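6.3 Recording sorting episodes

Read section 6.2 (Homing the arm and hand) first. The steps below assume that the Piris recorder is running and that the head camera preview is open on the operator screen.

Setting up the table

1. Place the baskets on the table and check in the preview that the target basket is fully visible. Other baskets may run out of view on either side.

2. Write the category name on a plain sheet of paper in dark ink, lowercase, and lay it in front of the basket it belongs to. The word must be readable in the preview without zooming.

3. Put the objects for the session on the table within reach of the hand. Change their positions and order between episodes.

4. Enter the category in the Task field exactly as it is written on the sheet. "fruit" and "fruits" are stored as two different tasks.

Note: Objects may already be in the basket when an episode starts. Set Start state to "partly filled" in that case. At least 2 episodes per category must use this setting.

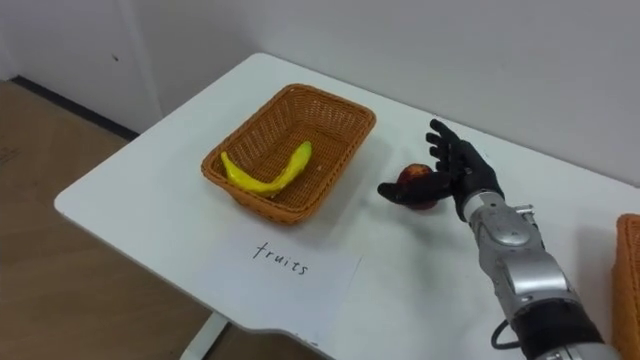 Figure 6-4. Sorting task "fruits": banana in the basket, apple at the hand.

Recording

5. Press Start and wait for the tone. Do not move the arm before the tone – the first samples are dropped if the camera and joint streams are not yet in step.

6. Bring the open hand to the object at an even speed. Close the fingers, lift the object clear of the basket rim and release it inside.

7. Move the arm back to the rest position and press Stop. One episode is one object.

8. Mark the episode Good, Retry or Discard. Use Retry when the object was dropped but picked up again within the same episode. These are kept and used in training with a lower weight.

9. Repeat from step 3 until the counter shows 55 episodes for the category. The export tool rejects a category with fewer than 51 marked Good.

CAUTION: Keep your hands off the table between the start tone and Stop. To reposition an object, press Stop first and wait for the arm status to read Idle.

CAUTION: Check the arm cable before each session. It must have enough slack for the full reach and must not catch on the table edge.

Note: If the hand hides most of the object during the approach, keep the episode. Discard it only if the object was never visible before the hand reached it.

Saving the session

10. Select Session > Close. The recorder writes one folder per category and adds the task text to each episode. Allow 100 GB of free disk space before closing a full session.

11. Copy the folders to the Relteneo import directory. Do not rename them – the importer reads the category from the folder name.

For error codes shown during import, see section 9.1.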